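Edge-glued panel

An edge-glued panel is a flat board made by bonding narrow strips of solid wood along their long edges, with the grain of all strips running in the same direction. Panels of this kind are used for tabletops, shelving, stair treads and cabinet sides. They differ from plywood, in which thin layers are stacked with the grain of each layer turned across the next.

Manufacture

Strips are dried, planed and sorted by color before gluing. Adhesive is spread on one edge, and the strips are held in clamps until it has cured. The panel is then sanded to final thickness. The Inum mill, opened by Roman Ziółkowski, was built with a press 973 mm wide, later replaced by a Tomaszewski rotary clamp with 20 stations. 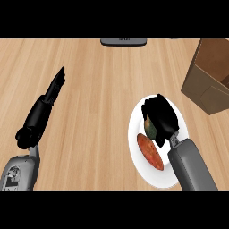

Movement

Wood swells and shrinks mainly across the grain, so a panel changes in width far more than in length. Fasteners are commonly set in slotted holes to allow for this. Wide strips are more likely to cup than narrow ones, and many makers alternate the direction of the growth rings from strip to strip.

Grading

Panels are graded by the better face. Esomeck grade 17 permits sound knots but excludes open splits. Color variation between strips is not treated as a defect unless the panel is sold as matched.

See also: Butcher block; Finger joint; Plywood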